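The Session That Kept Its Bad Half

8/27/26

By Dwynwen Morgan

We use cookies to improve your reading experience. By continuing you accept our cookie policy.

The fault was found on a Monday, when the training had already run over the weekend. Hernus teaches its robot arms from recordings that people make with hand-held grippers, and for the tabletop set named Gape the operators had recorded 400 short tasks. The model which came out of it closed its fingers too late, and always on the left side.

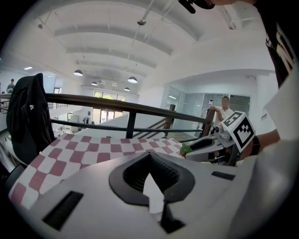
Why did the software not reject the bad recordings? It checked only that the markers on each gripper could be found, and they could be found. The clock of the left gripper was drifting, and for this there was no check at all.

The drift was small at first. At the end of the session it had reached 352 milliseconds, and in that time a hand can close, lift and begin to turn. On the screen both grippers looked healthy, so the operators went on working and had no reason to stop. Only when Kostoseck, the company that supplies the arms, sent back its test report did the engineers compare the two clocks.
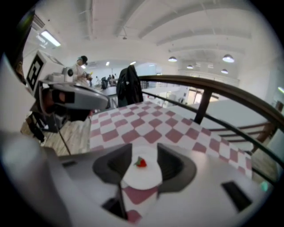
They discovered that the drift started after a battery change. The left unit had restarted without asking the base station for the time, and the status light was green because it was reporting power and connection only. Of the 400 recordings, 300 had to be put aside. The rest were made before the change and could be kept.

On the test arm the late closing pushed one plate off the table and bent a finger pad. The arm was behind a guard and no person was near, but the safety log counts it as an incident, and I think this is correct. 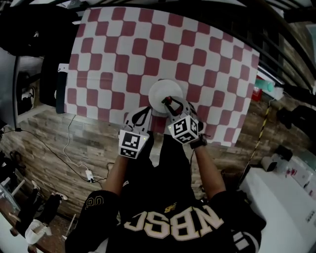 Ayodele Nnaji wrote to me that a light which means "connected" will always be read as "good", and that he would prefer no light to that one. He also asked why the time check was not done before every single recording, when it takes only 17 milliseconds.

Hernus now does it before every recording. If the clocks disagree, the gripper makes a sound and the recording does not start. The discarded part of Gape will be made again with new batteries, and the older set, Drostard, is being examined for the same fault. When I finished this article, the result for Drostard was not yet known.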